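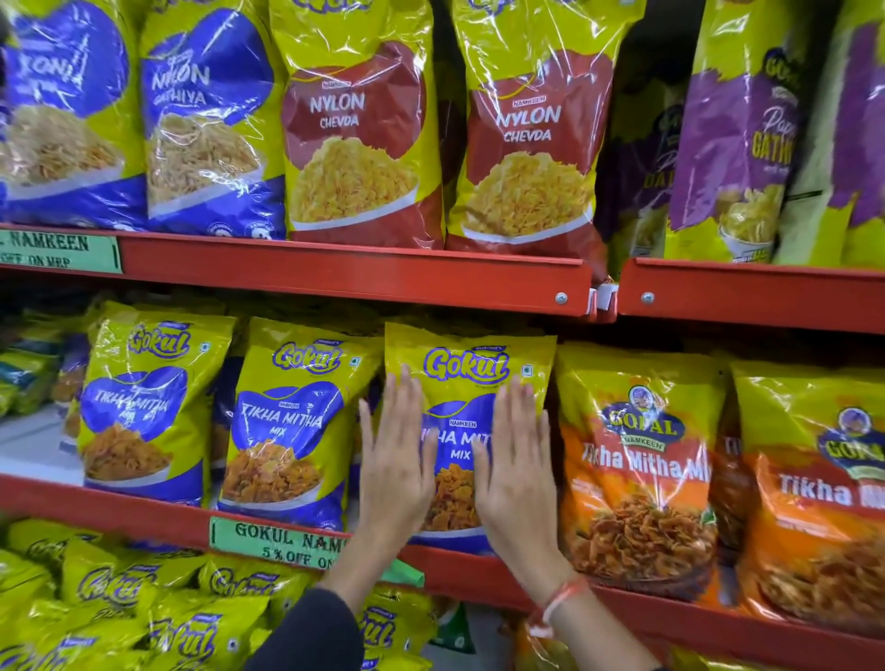
I went to see the Talton grocery store expecting to write about robots, and spent half my morning in the snack aisle! The store gets its stock from the Plodard warehouse, where a Harahap sorting system now packs each crate in shelf order, so the Gokul and Gopal namkeen arrive together and the chevda comes up with the gathiya.

What I loved was how much that changes for the shelf staff. They used to start at 6 and dig through mixed pallets in the back room. Now the crates roll straight to the aisle, and the time goes into facing up bags by hand and talking to shoppers – there were plenty of questions about the Tikha Mitha Mix.

It isn't all smooth. Crate 1406 turned up with two wrong labels, and one clerk told me she misses the chatter of the old unpacking crew. Next stop for me is the Brevard branch, which switches over in September.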